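Home | Syllabus | Notes | Readings | Contact

Print this page | E-mail this page

Unit 4: Packaging and the Household

Cardboard boxes came into ordinary homes slowly. Before that, shops in towns like Condport sold goods loose, and buyers brought their own bags. The Rustad mill changed this when it began turning out flat sheets that a shop could fold on the spot. One worker could fold 111 boxes in a shift.

A box does two jobs. It protects what is inside, and it carries information. Early makers used only the outside for printing. The inside of the lid was left plain until makers noticed that customers looked there first.

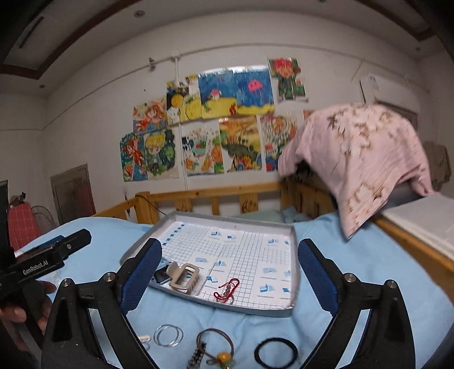

Fig. 5. Shallow box lid with a printed paper lining.

Costs matter too. In the Gondau order books, lining paper was priced per 1,000 sheets and listed apart from the board. Small shops often skipped it. Compare this with the Drorevano reading, where the lining cost more than the box.

For next class: read the Drorevano chapter and bring one box from home. Note the board, the joins and any printing.

Comments

Is the Gondau price list in the reader or only online?

Reader, right after the Rustad section.

Can we bring a tin instead of a box?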